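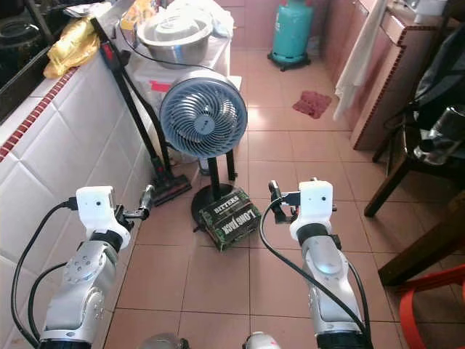

A kitchen floor is for walking on. I'd start any tidy there, before the benches. A stick vacuum leaning on the counter and a beer carton on the fan base both need a home.
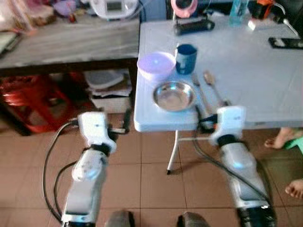

My second rule covers folding tables. Put one up and it fills. Bowls and cutlery belong there at meals — the phone doesn't.

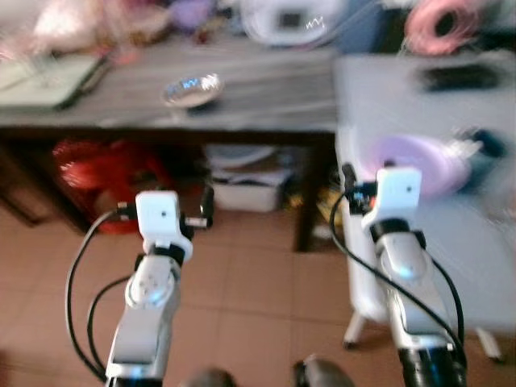 Rawan Karaki disagrees and leaves hers up from July on. I fold mine by 9 every night. 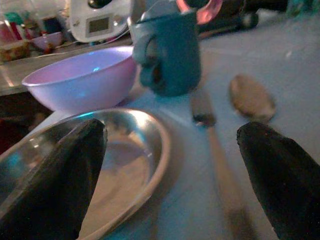 Steel dish, lavender-pink bowl and blue mug on the table.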